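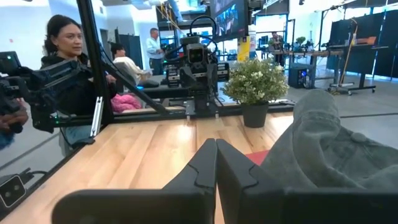

The Slow Return of Mending

By Flurina Bachmann

Kollstead used to have four places where you could take a torn coat. The last of them, Kälin, closed its counter on Mill Street and became a phone store. For several years after that, people in town did what people did everywhere else. They threw the coat out, or they put it in a closet and meant to deal with it later.

Last August the Kälin name went back up, two doors down from the old address. The new shop takes in clothing, bags, awnings, tent flies and seat covers. It is open in the mornings and charges by the job. A plain patch costs $15. A new zipper in a heavy jacket can run to $70, and customers are told so before anything is cut open.

Prices are the first thing most people ask about. A pair of work pants at the discount store outside town costs less than some repairs to a good pair. Meinrad Rainer, who runs the shop, doesn't argue with anyone who does that math. He tells people with cheap pants to learn to patch them at home, and he sells them the thread.

What comes in the door is mostly heavier stuff. Canvas and denim wear out in known places: the knee, the inside of the thigh, the back pocket where a wallet sits, the cuff that drags under a heel. The cloth around the hole is often fine. A patch set on the inside and stitched well past the worn area will usually hold as long as the rest of the garment. A patch cut to the size of the hole will pull away, as the thin cloth at its edge tears next.

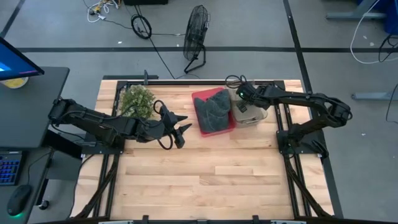

Thread is where most home repairs go wrong, according to Gertraud Eder. She sees jeans mended with whatever was in the drawer, often old cotton that snaps when you tug on it. She tells people to pull a length between both hands before they sew with it, and to throw out the spool if it breaks easily. She also thinks beginners use too short a piece, run out halfway across the patch and tie off in the worst possible spot.

The shop buys polyester thread on large cones from Fornonel, in black, navy, gray and a tan that goes with most work clothes. It doesn't try to match every color. A customer who wants an exact match can bring a spool in.

Interest in all this has grown outside the shop too. The library in Kollstead started an evening mending table on 3/3/23, with two sewing machines and a box of donated scraps. It was meant to run through the spring. It still meets. Some regulars came to fix one thing and now work through a pile each month, and a few have begun taking in pieces for neighbors who can't see well enough to thread a needle. 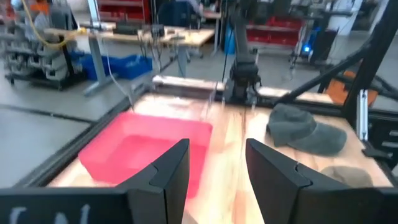

The scrap box turned out to need more thought than the machines. Early on it filled up with stretchy knits, which are poor patching material for anything woven. The sign above it now asks for denim, canvas, twill and plain cotton, washed, with the zippers left in. Old zippers are useful. So are buttons, which get snipped off and kept in jars.

Washing matters more than people expect. New cotton canvas can shrink a good deal the first time through a hot dryer, and a patch that shrinks after it has been sewn down will pucker the leg around it. Rainer washes every bolt before cutting from it. He has lost jobs to shops in Cludamel that work faster and skip this, and he says he would do the same thing again.

Then there is hardware. Snaps, rivets and eyelets fail when the cloth around them gives out, and hammering a new one into the same weak spot fixes very little. The usual repair is to back the area with a fresh layer of cloth, stitch around it twice, and set the new piece through both layers. 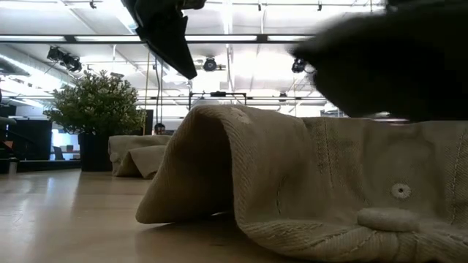 Beige twill with a metal grommet.

Setting tools are cheap and sold at most hardware stores. The mistake is to cut the hole too big. Start with one smaller than the neck of the eyelet and work the cloth over it by hand.

The shop has 400 tickets in its book since it reopened. A few belong to things that were never picked up, including a very good wool coat with a new lining. Rainer calls the number on that ticket every couple of weeks.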